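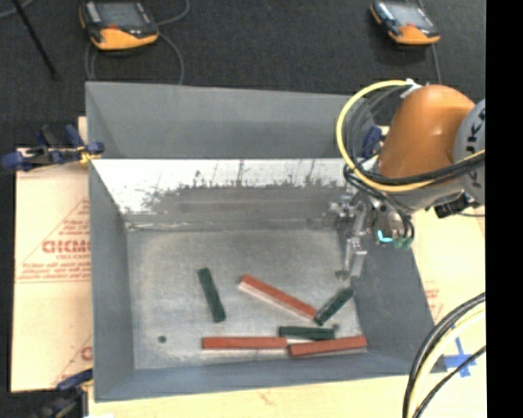 トップ > 建築めぐり > 訪問記 > Drumholmの旧水道局庁舎

サイト内検索 キーワードを入力 検索

Drumholmの旧水道局庁舎、一般公開の日に行ってきました

2020年12月20日

十一月の公開日のことを、ようやく書きます。帰ってからすぐ書くつもりで机にメモを広げていたのですが、見取り図を描き直したり、撮ってきた扉の金物の形を調べたりしているうちに、もう年の瀬になってしまいました。待っていてくださった方(お二人ほどからお便りをいただきました、ありがとうございます)、お待たせしました。

Drumholmは川沿いの小さな町で、駅を降りるとまず坂です。それもなかなかの坂で、庁舎の前に着くころには、マスクの中で息がすっかり上がっていました。途中にベンチが一つあって、そこから振り返ると川と古い倉庫の屋根が並んで見えます。帰りはここでしばらく座って、水筒のお茶を飲みました。坂の町の建物は、下から見上げたときの顔と、上の道から入るときの顔がまるで違うのが楽しいところで、この庁舎もそうです。川側から見ると石積みの土台がどっしりと三階分も立ち上がっていて、まるで砦のよう。ところが上の道に回ると、ごくおとなしい二階建ての、少し広めの住宅くらいに見えるのです。

公開は年に一度、今年は人数を絞っての予約制でした。一回十二人まで、見学時間は九十分。例年なら好きなだけうろうろできるそうで、それも羨ましいのですが、少人数でじっくり話を聞けたのは、わたしにはむしろありがたいことでした。受付で靴の上に履くカバーを渡され、片方をはくのに手間取っているうちに列の最後尾になってしまい、おかげで玄関の床をゆっくり眺めることができました。

この床がいいのです! 黒と生成りの小さなタイルを市松に敷いて、縁だけに細い波の模様が回っています。水道局だから波なのでしょう、と隣の方とひそひそ話していたら、案内役のMeenakshi Semwalさんが聞きつけて、「波は玄関から会計窓口まで続いて、窓口の前で切れるんですよ。お金を払う人をそこまで連れていく線なんです」と教えてくださいました。たしかに、たどって歩くとちゃんと窓口に着きます。Semwalさんは建物の修理記録を長年読み込んでこられた方で、お話がどこまでも細かく、しかも楽しそうなのがすてきでした。

会計の広間は吹き抜けで、天井の真ん中に細長い天窓があります。曇りの日でしたのに、広間の中は思いのほか明るく、柱の影もやわらかでした。柱は鋳鉄で、下半分だけに縦の溝が入っています。上まで彫らなかったのは予算の都合だろうという説と、人の目の高さまで飾れば十分と考えたのだろうという説があるのだとか。わたしは後のほうを信じたい気がします。手で触れられるところは丁寧に、上は軽く。階段の手すりにも同じ考えが通っていて、握る部分の木は内側がほんの少しえぐってあり、指がすっと収まりました(手袋越しでも分かるくらいでした)。

この建物の設計者は、実は名前がはっきりしていません。図面に残っているのはMernachという署名だけで、事務所の名前なのか、個人の名前なのか、それも決め手がないそうです。同じ署名のある図面は町に全部で三十八枚。そのうち十一枚がこの庁舎のもので、残りは橋や学校や、とうに取り壊された市場のものだと聞きました。市場の立面図の複製が廊下に掛かっていて、入口のアーチのふくらみ方が庁舎の玄関とよく似ています。同じ手だなあ、と思いながら長く見ていたら、また列の最後になっていました。

二階の旧局長室は、今回初めて入れた部屋です。壁紙は後の時代のものだそうですが、暖炉のまわりの緑がかったタイルは建てた当時のまま。焼きむらがあって、一枚ごとに少しずつ色が違います。欠けたところに新しいものを補ってあるのに、どれがそうなのか、言われてもなかなか見つけられませんでした。補修用のタイルを焼いたのは隣町のKassabという窯元で、色を合わせるのにずいぶん試し焼きを重ねたそうです。Semwalさんが試し焼きの残りを木箱から出して見せてくださり、みんなで窓際に寄って、これは明るすぎる、これは青い、と言い合いました。こういう時間がいちばん好きです。

窓は上げ下げ式で、ガラスの一部に古いものが残っています。外の木の枝がゆらりと歪んで見えるのがそれで、首を左右に振ると枝がうねります。大人がそろって首を振っている様子は、道から見ればさぞ妙な眺めだったことでしょう。

最後に地下へ降りました。例の、川側から砦に見えた部分の内側です。壁の厚みは大人が両腕を広げても足りないほどで、石と石の隙間がほとんどありません。もともとは配管の部品と帳簿の保管庫で、いまは半分が収蔵室、半分が空調の機械室。機械を入れる改修はProlteroという設計事務所が手がけたそうで、新しい壁を古い石壁にくっつけず、手のひら一つ分あけて立ててあります。将来取り外しても石に跡が残らない、という考え方です。古い建物の改修というと、新しいところをぴかぴかに見せるものも多い中で、こういう控えめなやり方にはほっとします。ただ、照明だけはもう少し落としてもよかったかもしれません。石の肌の凹凸が、明るすぎてかえって平らに見えてしまって。これは好みの問題ですね。

見学のあと、質問の時間が少しありました。若い方が、川側の壁に等間隔に並んでいる小さな穴は何かと尋ねて、わたしも気になっていたので身を乗り出しました。足場を掛けた跡だそうです。普通は工事が済めば埋めるところを、あえてあけたままにして、点検のたびにまた丸太を差し込めるようにしてあったのだとか。いまは鳥が入らないよう網を張ってあります。帰りに坂の下まで降りて見上げたら、穴の列が一段ごとに少しずれているのも分かりました。

行かれる方のために少しだけ。駅からは徒歩で、坂がつらい方は上の道を通るバスが便利です。本数が少ないので帰りの時刻は先に見ておいてください。館内は写真を撮ってもよいのですが、三脚は使えません。地下は冷えますので、羽織るものを一枚どうぞ。売店で買った絵葉書は玄関の波模様のもので、台所の壁に貼ってあります。次の公開もまた秋の予定だそうで、今度は靴カバーをさっとはけるように練習しておきます。

最近の記事
・石の橋を三つ渡る散歩
・古い小学校の階段を上る
・鋳鉄の柱、見分け方の覚え書き
・上げ下げ窓のある喫茶店
・読者のお便りから(坂の町編)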